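4.2 Logging rules for simulated tabletop trials

Rules below were drafted after the Cukholm and Palstead runs gave us two sets of logs that could not be compared. Same arm model, same objects, different habits. Main rule: a trial is not valid unless the object list, the start pose and the camera pose are saved before the first motion command. Wrist view counts as a camera. Save it too (Fig. 3a).

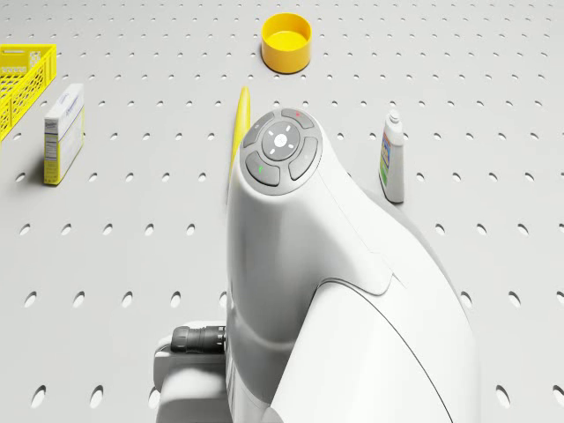
Annelies Gasser objected at the draft stage that saving poses before motion is fine in simulation but nobody will keep it up on hardware, and a rule kept only in simulation is half a rule. Fair point. We kept it, with a 5 second grace window for hardware.

Object naming is next. Use the plain name plus the product name where a label can be read, e.g. "sugar box, Domino". No nicknames. The Palstead logs had "yellow thing" for the bowl and for the banana, which cost us 9 trials (Fig. 3b).

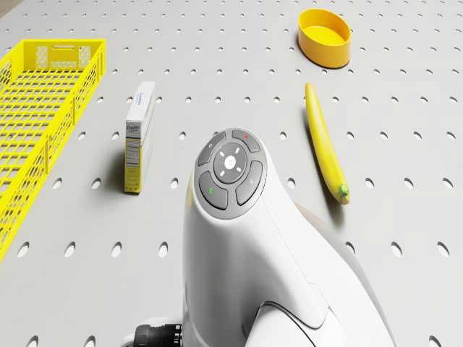
4.3 Clearance and resets

Start poses: objects upright or flat, not stacked, open board between them. Overview view with no arm in it, saved once per layout (Fig. 3c). Objects only partly inside the view stay in the list, marked "partial". 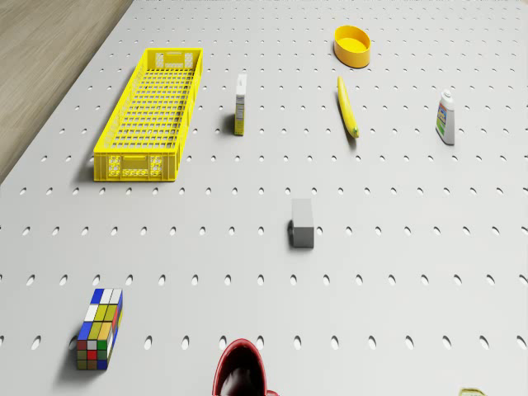
A reset means reloading the layout file, never dragging things back by hand. Of the 200 trials we audited, 67 had a hand reset and no note of it. Those are excluded from all tables, even were the outcome looked fine. The Pichler script now writes the reset type by itself.

Occlusion: if the arm covers an object in the wrist view, log it as occluded, not missing. The two were mixed up in both data sets and they mean diffrent things for the stop rule (Fig. 3d).
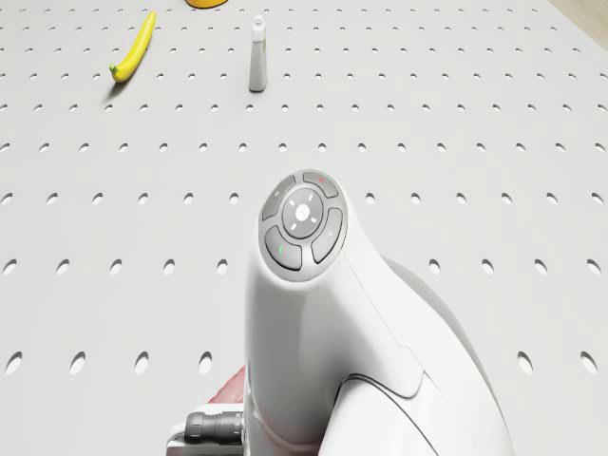 Forkham Institute, Robot Safety and Methods Group

Stop rule, short version. Any contact with an unlisted object ends the trial. Restarting under the same trial number is not allowed.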